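Bring Back the Real Cup

Wrote this fast between two other things so excuse the mess. But it has been bugging me since February and I want it out of my head.

Our break room at the Clernesstead office went through 386 paper cups in one month. Fifty-eight of us on the floor, and a good number don't even drink coffee. I know the number because it was on the supply order, right there under toner. And the answer from the building was to switch to a "greener" paper cup, from Fandach, with a leaf on it. A leaf! Still goes in the trash. Still gone in ten minutes.

My view, plain as I can put it -- shared workplaces should buy plain reusable cups, put them out where people can grab them, and stop buying the other kind. Not fancy ones. Not a branded tumbler with a lid you can't clean. Just cups.

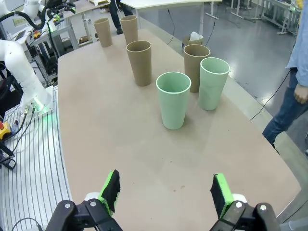
The personal mug is not the answer

Everyone says bring your own. I did. Mine sat in the sink, then on a shelf, then it was in somebody else's meeting. Half the building forgets theirs at home, visitors never have one, and so the paper stack stays out "just in case" and we are back where we started.

Shared cups fix that. Same shape, a couple of colors, no names, no feelings. Kids' camps do it. My grandmother's church hall did it for decades with the ugliest set you ever saw and I don't remember one person going thirsty.

And cheap is fine, cheap is teh point. If a cup walks off, who cares. Kusuma, the cafe downstairs from us, keeps a mixed pile of odd ones by the water jug and loses a few every season. They buy more. Still less bother than hauling sleeves of paper up from the back. 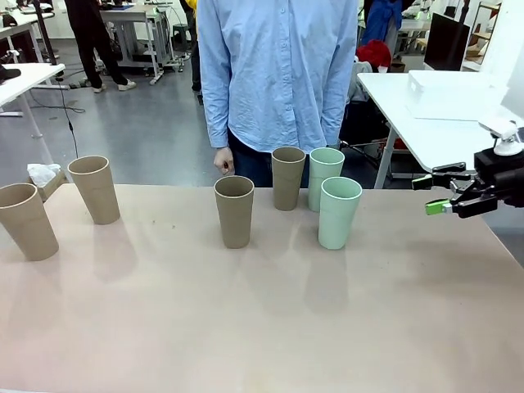 But who washes them?

Whoever used it, and if that fails, a dishwasher run at the end of the day.

I get why people ask. The sink full of crusty mugs is a real thing, I have lived it. But that mess comes from mugs that belong to one person each and so get left for that person. A shared cup goes in the rack with the rest. One load. Our machine takes five minutes to fill and we already run it half empty for the forks.

Cost comes up too. Last year Trastar, the company that manages our building, quoted $139 for a starter set plus a drying rack. We spend that on worse things without a meeting. Nearly every argument I hear against it is really about not wanting to think about it, which, fair, I don't love thinking about cups either. But paper cups need thinking about as well, we've just handed it off to whoever places the order and whoever takes out the bags.

There's the germ argument. Restaurants. You eat at restaurants. Moving on.
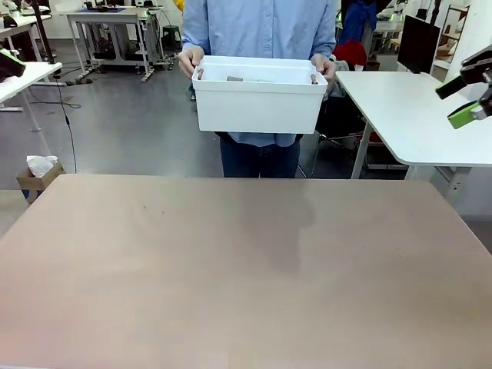 Start with one floor

Pick a floor, put the cups out, take the paper away the same morning. Has to be the same morning. If both are sitting there people will reach for paper, me included, I am lazy before nine. Leave a bin by the door for the used ones so they don't colect on desks.

Give it a few months before anyone is allowed to complain. People griped when the plastic forks left as well, and I haven't heard the word fork in ages.

Would it save the planet, no. It's a break room. But I'm tired of throwing away a thing I used for two sips of water, and I'd like to drink out of something that doesn't go soft at the rim. If Trastar is reading, the quote is still in your outbox. Send it again and I'll walk it upstairs myself.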